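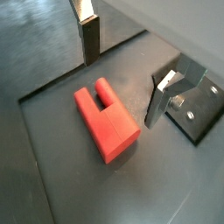 August 28, 2020

Dye bath, wool skeins, second week. I continue with the weld from the Flurnen garden, harvested in February according to the label, which cannot be right, so I must ask. The leaves are cut quite fine and smell of old hay and a little of cabbage.

Recipe of this morning: 200 g of dry wool, mordanted with alum on Wednesday evening, and 200 g of dried weld. I kept the pot at a low heat and took the skeins out after 2 hours. The yellow is clear but thinner than the one in the Dobos sample book. I wrote before that our tap water is too soft for weld, and I still believe it. Next time I add a spoon of chalk at the start and change nothing else.

The rinse water stayed yellow for a long time. Either I did not rinse enough after the mordant or the pot was too crowded. The skeins were pressed against each other at the bottom and there are pale places where the ties were. Ties must be looser -- I know this, and I made them tight again.
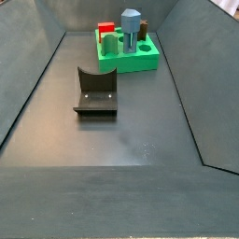 Naheed Ansari thinks the chalk will help, but that I should first look at the heat, as her own weld went brownish each time the pot came near boiling, and she would not trust the dial of our hotplate. She is right about the dial. I will hang the glass thermometer in the pot and write down the reading every quarter of an hour.

Afternoon: I wound off a short length for the light test and pinned it on card, half covered. The card has number 2404 and is in the window on the Trorell side, where the sun comes until about four. Please do not move it, also not for cleaning the glass. 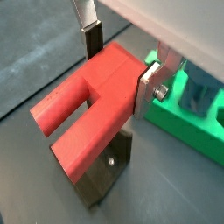
The rest of the bath I did not throw away. I put in one small skein of the grey Standel wool to see what a weak yellow does on grey. It became a soft moss colour, much nicer than I expected, and I would like to repeat it with a full skein. The bath is in the bucket with the lid, marked.

To buy: chalk, cotton string, alum (the jar is nearly finished).

Still open: the date on the weld label.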